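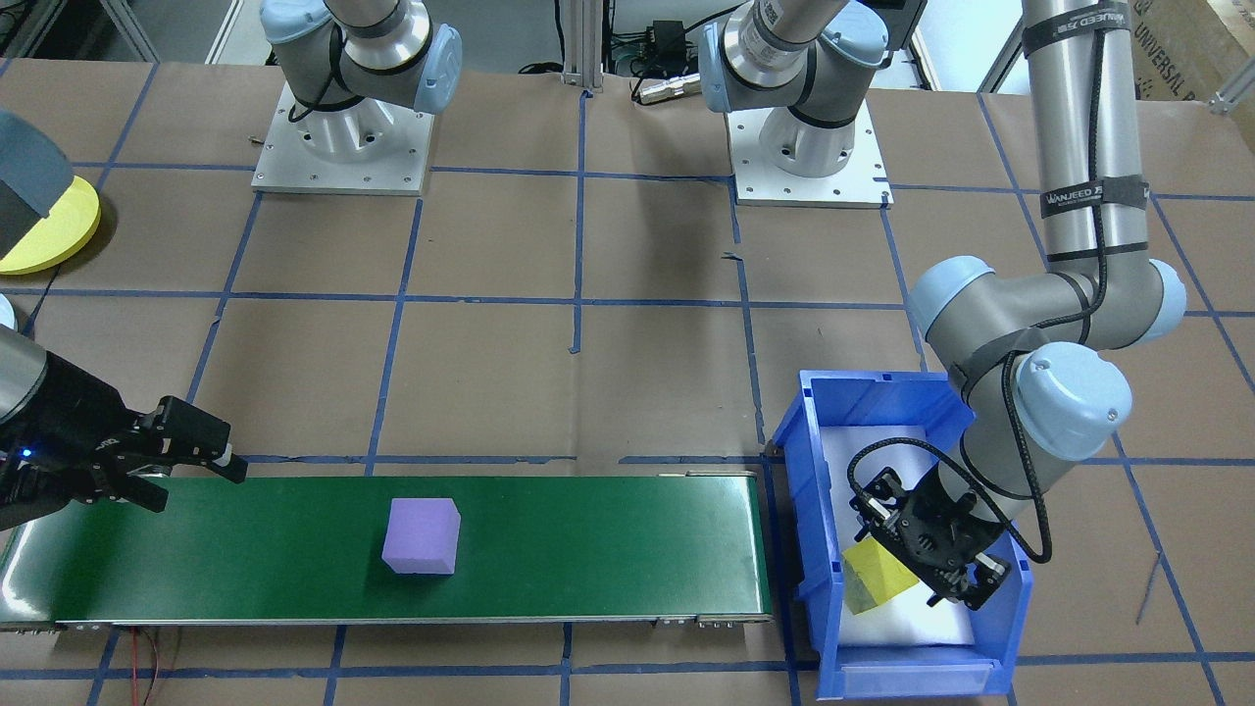 From: Malathi Namboodiri
To: ponden-workshop list
Date: 2018-05-08
Subject: Re: Belt and bin for the foam blocks

Geetha Rodrigues wrote:
> Karthikeyan and I think the green belt should stay where it is, with the
> blue tote on the floor past the right end. Blocks go along the belt and
> end up in the tote. It's simple and we already own both pieces. The
> Shetty catalog has a proper chute for 300 but I don't see what we'd
> gain. Can we call this settled?

I'd like to hold off on "settled."

My trouble is with the gap. The belt stops just short of the tote, and just short is still short. A foam cube weighs next to nothing, so I'm not convinced it will leave the end of the belt the same way each time. You may get twenty good ones and then one on the floor. Has anyone run a full batch, or are we going by the few you tried in April?

Then the sheet. I know the white lining was meant to make the blocks easy to pick out against the blue, and fine, a lavender cube does show up on white. But a sheet in a tote wants to bunch. Is it fastened to anything? If not, I'd expect it to ride up the sides by the end of an afternoon.

The red and black wires under the front of the belt bother me more than either of those. They hang down to the floor by the left corner, right where a foot or a broom would go. Could somebody tie them up to the metal edge before we argue about chutes?

As for Shetty — I don't trust the 300. Last time I priced anything from them, the brackets were extra. Zainab had a quote from Plurnov too, and I never saw what it covered. Zainab, could you forward it?

What I'd try first is sliding the tote in so its lip sits under the end of the belt, if there's height for it. Costs nothing. If there isn't height, tell me by how much and I'll stop guessing.

I'm in on the morning shift all week and can help move things.

Malathi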